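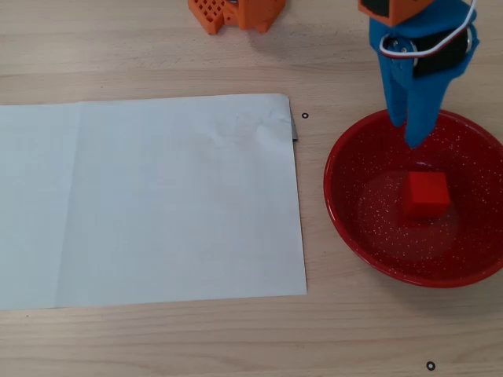
## Looking after a wooden table top

Our kitchen table in Pumstead came from my wife's aunt, and for the first year I cleaned it wrongly. I used very hot water and the green side of the sponge. The surface became rough like a cat's tongue. I write down what I do now, maybe it saves another table.

### Every day

Wipe with a cloth that is damp, and wipe along the grain. Then take a dry cloth and go over it once more. For dish soap, one drop in the bowl is enough. Do not leave a wet cloth lying on the wood during the night.

### White rings from cups

A white ring is moisture in the finish, and often it goes away by itself after 12 hours. If it is still there in the morning, put a folded cotton towel on it and press with a warm iron, no steam, for a few seconds. Lift, look, and press again if needed. A dark ring is deeper and the iron will not help. For this you must sand.

### Sanding a rough place

I use 400 grit paper, by hand, with a flat cork block. Go with the grain and with little pressure. Wipe away the dust before you oil. My neighbor Kelly Greenwood uses a machine for this, and she has a much bigger table, but I am afraid of the marks it makes.

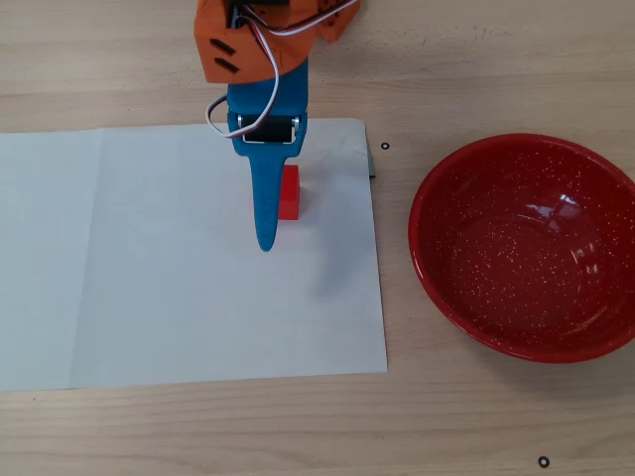

*Light wood, with faint grain lines.*

### Oiling

Two thin coats are better than one thick coat, which stays sticky for a week. I buy a food-safe oil from Parsons, the hardware shop on the road to Prevthorpe. Put a little on a cotton rag, rub it in, wait 20 minutes and take off everything that did not go in. The second coat comes the next day.

Be careful with the rags! Oily rags can start to burn alone if they are left in a pile. I spread them flat outside until they are stiff and only then throw them away.

### Bowls and pots

Hot pots never go directly on the table. Enamel bowls are fine when they are cool, but look at the bottom first. If the enamel is chipped there, it can scratch, and the bare metal can leave a rust mark when it is wet. A circle of felt under the bowl helps. You can cut it from an old hat.
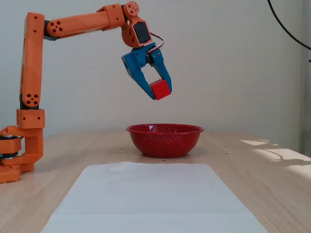
*Red bowl on the wooden table top.*

Oil again in September, before the heating starts and the air gets dry.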